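April 2023
By Na-rae Jang, Cotness Communications Office

Cotness Opens Computer Reuse Program to Households and Small Businesses in Huven

HUVEN — Cotness, the regional electronics reuse organization, today announced that residents and small businesses in Huven may now hand in unwanted desktop computers, laptops and monitors at no charge. The program was previously open only to schools and public offices.

Under the expanded program, equipment will be accepted at two collection points, one at the Cotness depot on Myung Street and one at the Ikdale branch library. Each item is checked on arrival and assigned either to repair or to parts recovery. Working machines will be offered to families and community groups that do not have a computer at home or on their premises.

Cotness has set a target of 300 refurbished desktop computers for the first year. Applications from households will open in June, and successful applicants will receive a computer, a keyboard, a mouse and three months of telephone support.

"Many of the machines that reach us are older office desktops with years of useful life left in them," said Jong-dae Ra, Director of Programs at Cotness. "A change of memory or a new drive is often all that is needed. We are pleased to be able to offer that work to the whole of Huven."

Donors are asked to remove personal files before bringing in a computer. All storage drives will be erased by Cotness staff before a machine is passed on, and drives that cannot be erased will be destroyed. A written record of erasure is available to businesses on request.
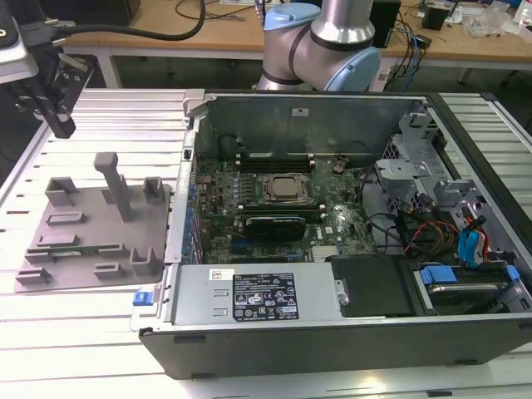 Items that cannot be accepted include printers, televisions and loose batteries. Residents with questions about these items should contact their local waste service. Businesses wishing to donate more than ten machines at one time are asked to arrange a delivery with the Myung Street depot in advance — large loads cannot be received at the library.

Opening hours and application forms are available at both collection points.

Contact: Na-rae Jang, Cotness Communications Office | © Cotness. All rights reserved. | Back to top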